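Gravetti gas compressor station, pre-licence inspection
Checklist with comments, June round

1. Perimeter fence and locked gates - pass.
2. Methane detectors, 8 fitted. Two slow to respond, replace before the licence hearing.
3. Relief valve, set at 42 bar - pass. Test tag legible.
4. Emergency shutdown, closed in 30 seconds - pass.
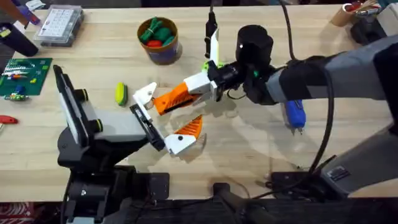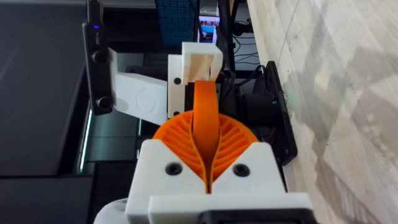
Dwynwen Meredith
Inspector, pipeline and gas storage

5. Waste water tank, bund wall. Hairline crack on the north side. Seal and recheck.
6. Flare stack log - incomplete. Night entries missing.
7. Notice to residents of Inton. Posted, but the phone number is out of date.
8. Road access for fire crews - pass.

Items 2, 5 and 6 stay open. Written replies go to Marit Moen at the state licensing office.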